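Employer wants us to use hand-held grippers so a robot can learn our job. What should I expect?
Workplace & Automation > Packing and light assembly

Posted by tallowbend

I work at a mid-size shop that packs kits for hardware stores (hinges, brackets, small bags of screws). Last month management told us they signed up with an outfit called Grarix. For part of each shift, a few of us are supposed to do our normal bench work holding a gripper tool in place of using our fingers. The recordings go off to train an arm that is supposed to arrive in January.

The line from the front office is that "no jobs are at risk" and that the arm will take "the boring parts." I have heard that before, at my last place, about a labeling machine. Two people on my row were gone by summer.

They want 400 recorded runs from each bench. My normal rate is 200 kits a shift, and with the gripper I don't get anywhere near it. Has anyone been through this? Does the slower pace get held against you, and did the robot ever show up?

3 replies

kettlemoraine

We did this with Skavine at a returns warehouse. Some of what you were told will be true and some won't.

The pace thing is real. Our lead said the recording hours wouldn't count toward rate, then the rate sheet came out and they were in there like any other hour. It took 6 weeks to get that fixed, and only because one of the older guys had kept his own notes. Get it in writing before you pick the thing up. An email from your supervisor is fine.

The tools also take more abuse than the sales people let on. The pads wear, the edges start to fray, and then small parts slip and you have to do the run over. Ask who orders the spare pads. At our place the answer was "the vendor," and the vendor thought it was us.

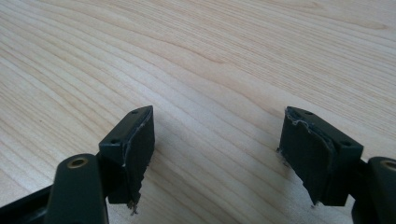 Who is responsible when the gripper pads wear out and the work slows down?
Whoever signed the contract should be, and that is your employer or the vendor, so a slow run on a worn tool shouldn't land on the person holding it. Write down the time you reported the wear and the time you got a replacement.

As for whether the robot shows up: ours did, four months after they said it would. It handled boxes of one size. Anything in a soft bag went back to a person, and that person was now doing soft bags all day long. I would not call that taking the boring parts. The mix used to be what made the shift bearable.

No layoffs at our site, to be fair. They just didn't replace people who left, and I suspect that was the plan from the start.

dorsalfin_88

just do it, its easy money. standing there pinching stuff with a plastic claw beats loading trucks. our place used the Bouazza one and I never heard another word about it after the trial

pennywhistle

Former line lead here, so I have sat on the other side of the table for this. A few things to ask before you agree:

Is it voluntary, and what happens to the people who say no? At my plant it was "voluntary" and the sign-up sheet hung next to the schedule.

Is there extra pay? We got up to 4 dollars an hour more during the Prindiven pilot, then it dropped to nothing once the pilot became "part of normal duties." Ask when the pilot ends and what it turns into.

What do the recordings get used for besides training the arm? If your supervisor can pull them up, they can be used to judge how you work, whatever the slide show said. I asked for a rule against that and got a promise. Those are different things.

What is the job description after the arm goes in? I would press hardest on this one. Our people went from packing to standing beside a machine and clearing its jams, on the same wage, with more lifting. It was presented as a promotion. Some of them did like it better, and I don't want to pretend otherwise – one woman on nights said her wrists had stopped hurting. But most had been good with their hands and missed it.

I disagree with dorsalfin about the easy money. Holding your grip closed for hours is hard on the thumb. Ask for short stretches with regular work in between.

Comment from tallowbend

Thanks, this helps. I asked about the rate sheet on Thursday and was told "we'll look into it." I have asked for the answer by email. Nothing yet on who buys the pads.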